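Workshop notebook
April 20, 2018

Long one today, so get a tea. Three jobs on the go: the long lens, the badger trigger and the hare prints. I got properly through one and a half of them.

Long lens first. I've been grumbling since January that everything from the Drimudberg hide comes back a bit mushy, and I'd been blaming the heat off the field, then the beanbag, then myself. So I finally did the dull thing and shot the focus chart indoors. Body on the heavy tripod, lens wide open, chart square on at the distance I'd usually get a hare if I sit still for long enough. Manual focus in live view, one frame, then defocus, let the autofocus have a go, another frame. Repeat until bored.

Result: it front-focuses. Not by a lot, but enough that the whiskers are sharp and the eye isn't, which explains at least half the frames I binned over the winter (sorry, hares). Dialled in a correction of +6 in the body and ran the lot again. Much better. The autofocus frames now sit right on top of the live view ones as far as I can tell at full size on the screen. I want to check it again with the converter on, as I've a feeling that'll need its own number and the body will only remember one of them if I let it auto-detect wrongly like last time.

Also took the 77 mm protective filter off and tried with and without. I've had that filter on for years and never thought about it. Against a plain background there's no difference I can see. With the desk lamp just out of view there's a horrible veil over the lower half with the filter on, and hardly anything with it off. Given that every nice morning at the hide means pointing more or less into the sun, it's staying off and the hood is going on. If I scratch the front element you're all allowed to laugh.

Shutter speed, while I'm thinking of it. I went back through the folder of running hares and sorted by speed. Anything slower than 1/1000 has soft feet. Some of them look rather good like that, to be fair, with the head crisp and the legs gone to smears, but I'd like it to be on purpose. So the new rule for me is 1/1000 as the floor when they're moving, let the ISO go where it wants, and stop fussing about noise. The noise cleans up. Soft feet don't.

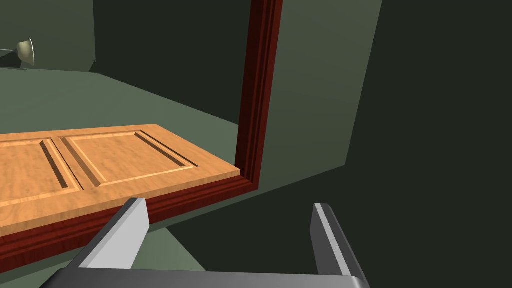
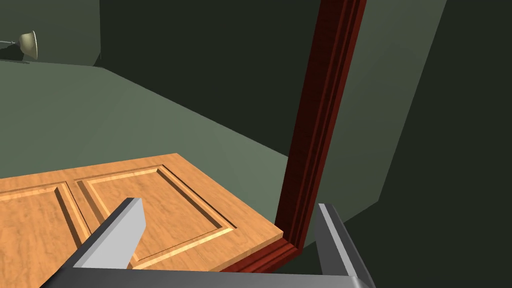
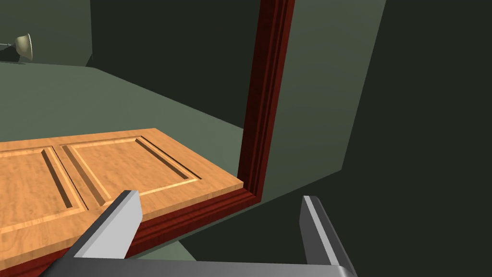 Right, the badger trigger. For those who haven't been following, the Enik is the little beam-break box that sits across the run and fires the camera when something walks through. Lovely idea, cheap as chips, drives me up the wall. Last outing it filled the card with 256 frames and there was a badger in precisely none of them. Bramble, mostly. Bramble in wind, bramble in rain, one very handsome moth.

I opened it up on the bench and the sensitivity pot was right round to the end stop, so either it crept or I did it in the dark with cold fingers (I know which my money's on). Backed it off to the middle and put a dab of nail varnish on it. Then I set the two halves up on the bench, about as far apart as they'd be on the run, and waved things through. A hand: fires every time. A strip of paper on a thread: used to fire, now doesn't unless it really hangs there. A sock full of rice dragged through at what I imagine is badger pace: fires, and the delay is short enough that the sock is still in the middle of the picture. Quite pleased with that!

The delay is the thing I want to get right, though. On the old setting I was getting back ends, when I got anything at all. A badger's rump is a fine thing but you don't need an album of them. I've moved the camera aim a touch further along the run instead of trying to shave time off the trigger, which seems to be as quick as it's going to get. What I haven't sorted is direction. They come both ways along there, so if I aim ahead for the outgoing ones I'll miss the incoming ones completely. Two thoughts:

- put the beam just past the bend, where they slow down anyway, and go a bit wider with the lens
- forget the homeward trip and only arm it for the evening

I'm leaning towards going wider. There's enough resolution to crop, and I've started to like the ones with a bit of wood round the animal. The tight face-on ones all end up looking like the same badger.

Flashes: two, both on lowest power, both with a layer of tracing paper taped over. I tested them on the rice sock at the same distances and the light is softer than I'd feared, with a proper shape to the side of the sock and no nasty white hotspot on top. Need to keep them up high and off to the sides so there's no glare straight back from the eyes. Batteries are the weak point. The rechargeables that came out of the kitchen drawer gave up very early, so new ones are on the list.

Still to fix on the trigger box: the lid seal. It's gone flat along one edge and there was a bit of green on the contacts. I've cleaned them with a pencil rubber and put grease round the lid for now. It's a bodge and it wants a new seal.

Prints. I only did test strips, so no pronouncements yet. The hare in the stubble, the one with its ears lit from behind, printed on the Virico matt and on the Paiva gloss from the same file. The gloss is closer to what's on my screen and the ears glow nicely, you can pick out the veins. The matt loses a bit of that but the stubble looks a hundred times better on it, dry and scratchy like it should be. On the gloss the stubble goes oddly wet. I keep picking up the matt one, which probably tells me something.

Both are too dark. My screen's too bright, same old story, and I'd nudged it up again without resetting it. Turned it back down, lifted the mid-tones a little in the file and did a second matt strip, and that one's nearly there. I also pulled the sharpening right back. I'd been sharpening hard to make up for the focus being off, and now that I've seen a file that was sharp to begin with, the old ones look crunchy round the fur. I might redo the winter set from the raw files. Might. That's a lot of evenings.

One small thing about the paper: the Virico sheds. There was a white speck bang in the middle of the hare's eye and I spent ages hunting for it in the file before I thought to look at the sheet. Brush every sheet before it goes in, and store the packet flat with the flap shut. I've written it on the packet as well.

For next time:

- chart again with the converter on, and write the number INSIDE the lens case lid this time
- new seal for the Enik, and batteries
- buy more tracing paper, that was the last of it
- full-size print of the stubble hare on matt once the strip has dried down overnight
- look at the folder of fox cubs, which I've been avoiding as I suspect they're all front-focused too

If anyone borrows the heavy tripod, one of the leg locks has started slipping, the one with the yellow tape on it. I've tightened it but don't trust it with anything expensive until I've had the leg apart.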